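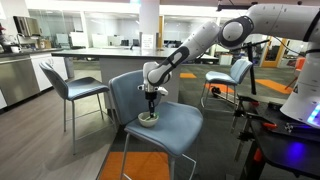
Three Chairs and a Lot of Opinions: Shabnam Bangash on Tall Seating

2023-05-22

Shabnam Bangash has bought, sold, re-covered and cursed at tall chairs for most of her working life. She fits out break rooms and shared kitchens under the name Khattak, her mother's family name. Small outfit. Her, a van, a part-time upholsterer. We talked for an hour, she took two phone calls, I got through half my questions.

First one was the obvious one. Why high chairs at all, when everybody complains about them?

"Because people don't sit down in a break room, they perch," she said. "Ten minutes, coffee, gone. You give them a low chair and they have to commit to it."

She likes the plain kind. Padded seat, padded back, thin metal legs, pale blue. The set of three is what she calls her Conotine chairs, after the supplier. She has put 475 of them into buildings in the county and says she could pick one out by the sound it makes on tile.

The blue was an argument. The client wanted charcoal.

"Everyone wants charcoal. Then you walk in at four in the afternoon in winter and it's a cave. I said give me light blue for a month, if you hate it I'll re-cover them on my own dime." Did they hate it? "They forgot to tell me. So no."

Does it stain? Yes. She doesn't pretend otherwise. Ballpoint is the worst, then curry, then new jeans, which leave a sort of shadow along the front of the seat that you only notice when two chairs are side by side. Her cure for most things is dish soap, lukewarm water, a white cloth. Never a colored cloth. She learned that one on somebody elses sofa and would not go into it.

And people put things on them. Bowls, bags, laptops. A seat that height is basically a shelf, I said, there's a little white bowl on one of them right now.

"Of course there is. It's the right height, your hand just goes there." She shrugged. "I don't fight it. A bowl is fine. A bowl has a flat bottom. What I fight is mugs, the padding gives a bit and over it goes."

She did once try to fix that with a side table, a narrow thing called the Tritari, sold as fitting between two tall chairs. Bought 50. Sent back most of them. "Wobbled. And people hung coats on it."

We got onto legs. She has strong feelings on legs. Thin ones look better and they're easier to mop around, but the feet wear through and then you get metal on floor. She carries spare feet in a jar in the van and swaps them whenever she visits, no charge, takes her less time than finding parking.

The footrest matters more than the seat, according to her. First thing she checks. She puts her whole weight on the rail with one foot, in the showroom, in front of the salesman. "If he winces I leave." A rail that's too low and short people dangle, too high and your knees are in your chest. She wouldn't give me a measurement. Said it depends on the seat and to stop asking for numbers.

So I asked for a different number. Price. About 200 a chair, she said, before the discount, and re-covering one costs her a good deal less than that, so she almost never throws a frame out. The oldest ones still working are in the lobby at Usix, on their third set of covers. Those were green originally. Before that she isn't sure.

What would she change about the room, if it was up to her? Long pause here.

"Space them. People line tall chairs up like a bar. It isn't a bar. Turn one, let it face across. Then two people can talk and the third one can ignore them."

Second phone call at this point. Something about a delivery of 888 chair feet in the wrong size, which she took very calmly I thought.

Last thing I asked was whether she has tall chairs at home. She doesn't. She has a bench, it was her grandmothers, it's too low for the table and everybody eats with their elbows up. She's been meaning to raise it. Maybe in June, she said, when the school jobs let up, and then she had to go move the van.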